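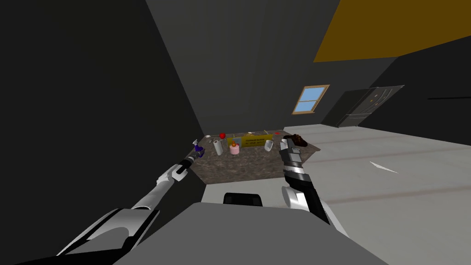

Stuvo simulation kit: evaluation progress report
Prepared by Yến Trương, Asamoah
20 July 2021

1. Status
The evaluation of the Stuvo kit under the Drukus grant is on schedule. Installation and licensing closed in May. Work since then has been on the countertop clearing task, which uses two arms and a counter of mixed household items, among them a spray bottle, a paper towel roll, a yellow box and a white cup.

2. Work completed
We have logged 1577 simulated runs. The task library now holds 29 counter layouts, of which 20 have been checked against the supplier's documentation. Collision shapes for upright items are acceptable. Those for irregular items are coarse, and the gripper can close short of the visible surface.

The two arms carry different grippers and need separate grasp settings. The kit stores these in one file, so a change for the left arm requires a full reload of the right. Sorness, the supplier, has accepted this as a fault and given it a ticket.

3. Open issues
Three faults remain with Sorness: the settings reload, a memory leak in long batches, and missing contact forces in the exported logs. The last of these blocks the grasp comparison in work package 3.

4. Spending
Licence costs are as budgeted. Computing costs are slightly under. No transfer between headings is requested.

5. Next period
Check the remaining layouts, repeat the long batches on the patched release, and begin the grasp comparison once force logging is available.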